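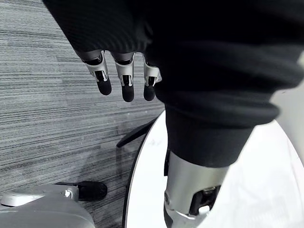 Peninah Makokha wrote in to ask why I keep buying safety checklists for humanoid robots when, in her words, "the people who fill them in are the same people who want the demo to start." Fair question. I bought another one anyway.

The Plilgate Floor Kit costs $102. For that you get a binder, a pad of daily check sheets, a tape measure, and a login for the online version. The binder runs to 201 pages, and a lot of them are forms you will print once and lose.

The promise on the cover is "good practice for shared floors." I'd like to know whose. The section on keep-out zones gives one distance, 50 inches, and never says where it came from. Is that for a robot standing still or walking? With the arms down or reaching out? I wrote to the support address and was told it was "a conservative value." Conservative compared to what?

The section on clothing is the part I most wanted to like. Dressed robots are getting common, and a knit sleeve or a pair of pants makes people treat the thing like a coworker. Plilgate asks you to check that fabric is clear of moving joints, and that's a sound rule. But the daily sheet turns it into one box: "Covers in place, yes/no." Take a robot with thick black fabric down to a rolled cuff, a bare metal ankle below it, an open joint on the side of that, and bare finger links past the end of the sleeve. Are the covers in place? You could tick yes and be telling the truth. The sheet should ask which joints are still open and whether a cuff could work its way down into one.

Floors get half a page. It says to keep walking surfaces "suitable." Striped carpet, smooth concrete, a mat with a raised edge, all the same to Plilgate. Anything else standing on the floor near the feet goes under "housekeeping," next to coffee cups.

Some of it is good. The stop-button drill is short and clear, and it makes a second person press the button while the operator keeps their hands off. The shift handover page is better than the one in the Elluvton binder I reviewed in November. I've kept both and I use them.

The online version I'd skip. It lets you submit all the checks with one tap, and then it prints a certificate with a seal. A seal from the company that sold you the binder tells an inspector nothing.

If Plilgate sold the drill and the handover page alone, I'd pay $80 less and recommend it. As it stands, borrow a copy first, and write your own page on clothing and joints before you trust theirs.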